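开放日筹备会 会议记录

日期:2019-08-01
地点:Gadstead 一楼
出席:Delali Adjei(主持)、Fatemeh Ghasemi、Davoud Moradi、Golshifteh Rezaei
请假:Gholamreza Alipour
记录:Golshifteh

一、上次遗留
6月那次参观的反馈已汇总,Fatemeh 发群里了。主要意见:讲解太长,上手时间太短。Ebrahimi 那边的人想自己拿夹爪试,当时没排进去。这次要改。

二、参观流程
Delali:先讲后演,讲解压到最短,剩下全给演示。来宾分2批进,第一批 Podine,第二批 Zamard。名单共53人,Davoud 核对过,还有几个没回复,周一前再催一遍。
Fatemeh 提出两批中间要留空档,设备要充电,桌面要复位。同意。
门口签到,胸牌提前打好。上次有人名字印错,这次打印前发对方确认一遍。

三、演示内容
手持夹爪采集,杯子和小罐的叠放任务。动作简单,来宾看得懂,也容易上手。Davoud 负责示范,先慢后快,讲清楚手持采的数据怎么给机械臂用,别讲算法细节。

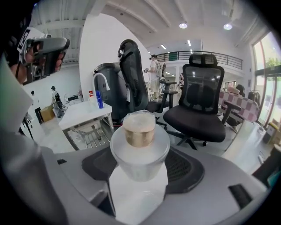

讨论较多的是来宾试用环节。Delali 希望每人都能试一次,Davoud 认为时间不够,而且没带过的人容易拿反。最后定:每批挑几位自愿的,旁边必须有人带,其他人看屏幕回放。回放软件上周卡过一次,Davoud 会前重装,备一台笔记本。
Golshifteh 问试用录下的数据要不要留。结论:不留,当天删,签到表上写明。

四、物料与预算
宣传折页印900份,多的留给秋招。茶点加印刷总预算2000,超出部分找 Delali 批。折页文案还是旧版,夹爪那一页的参数没更新,Fatemeh 改完再送印。
矿泉水不要放演示桌上,另外找地方摆。

五、其它
停车位没定,Gholamreza 回来后问物业。
拍照的事:来宾可以拍演示区,白板不许拍,会前擦掉。
Podine 问能不能带学生,Delali 倾向可以,人数要先报上来。

待办
Davoud:名单催回复、重装回放软件、写示范稿
Fatemeh:折页修改,送印;流程表加空挡
Golshifteh:签到表、胸牌
Gholamreza:停车
Delali:回复 Podine

下次会议时间另行通之。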